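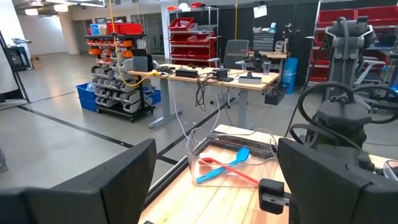
Lalis Two-Arm Bench Cell
Equipment page, last updated 2024-03-16

Home > Bench cells > Two-arm > Overview and planning notes

If you have been putting two arms on one bench with clamps, good will and a lot of cable ties, you are going to enjoy this one. The Lalis is our complete two-arm cell for handling small everyday objects: kitchen tools, bottles, boxes, the sort of thing people pick up without thinking and robots find surprisingly hard. It comes as one order with one parts list, and every part on that list can be bought again separately when it wears out (or when somebody drives it into the bench).

We build the Lalis ourselves and use it most days, so these notes lean heavily on the bits we got wrong first time round.

What comes in the standard set

Two arms with mounting plates
Two parallel grippers with wide black finger pads
Two small wrist cameras with brackets
Cavico power and stop box
Cable kit, with spare ties and strain reliefs
One set of starter objects
Setup guide, printed and PDF

Not included: bench, computer, shelving, and any floor marking.

The bench

Buy a good one! A butcher-block top is our favourite by a long way. It takes screws well, it doesn't ring when an arm stops suddenly, and it can be sanded and oiled after a hard year. The arms will mount to a steel top too, but you'll need the adaptor plates (order code in the accessories list) and you should expect more glare in the wrist views.

Check that the bench is level before the plates go down. If it's on castors, lock them and then chock them as well.

Put the operator's desk on a separate frame. A height-adjustable desk is worth the extra, as one person may be sitting there typing and the next standing up to watch the arms. Please don't try to save money by running the computer off the end of the robot bench. We did, for a whole winter, and the screen wobbled the entire time.

Grippers and pads

The pads are big and blocky, and they do fill a good part of the wrist view when the gripper is low over the work. Most people get used to this within a day. Their size helps with the awkward jobs: a silicone spatula lying across another utensil in a clear plastic bin is about as annoying a pick as you can set up cheaply, with thin shiny walls on every side and two handles that want to move together. We love it as a test. Try it in your first week and again in your third month.

Pads are the part you'll replace most often. We suggest budgeting for 4 spare pairs in the first year if you work with hard plastics, fewer if it's mostly soft goods. They're held by two screws and the swap needs no recalibration.

Objects and bins

The starter set is small on purpose. Go to a supermarket and spend an afternoon choosing your own, it's the best fun you'll have on the whole project. Bright colours are kind to you at the beginning. Add dull, dark and see-through things once the basics work. Buy duplicates of anything you like, as shops change their ranges without warning and a bin you depended on in December can be gone by spring.

Storage is nearly always left out of the budget. You'll want open bins on tall shelves for objects, a rack of small hanging bins for fasteners and connectors, and a pegboard within a few steps of the bench for hand tools. Rolling racks are handy if the layout is still changing.

Cables

Each arm has a power lead and a data lead, and each wrist camera adds one more. That soon becomes a great deal of cable near a moving gripper. The kit contains enough ties to do the job properly once; get a second kit if you expect to rebuild often. Loose loops on the bench top tend to wander into the working area, so route them off the back edge where you can. A supply dropped from the ceiling is lovely if your building allows it. The Ouali ceiling drop fits most lab tracks and comes in 3 lengths.

Space and floor

Allow clear walking room on every side, and mark it with tape on the floor. Black tape shows up well on pale polished concrete. Smooth floors are good for moving benches but do check the load rating if you're upstairs: the full cell, with a bench of the weight we recommend, comes to 201 kg before you put anything on the shelves.

Delivery and setup

Lead time is up to 14 weeks. The arms and the Cavico box travel together, and accessories may arrive sooner. Two people can set the cell up without lifting gear. Keep the packaging until the first checks are finished.

Still deciding?

If one arm would do for now, look at the Wistance single. It uses the same pads, cameras and cable kit, and it can be upgraded to a Lalis later with the second-arm pack. You'd need to drill the bench again, so leave room for the second plate when you place the first.

Related pages

Wistance single-arm cell
Spare pads and brackets
Ouali ceiling drop
Bench drilling template (PDF)
Request a quote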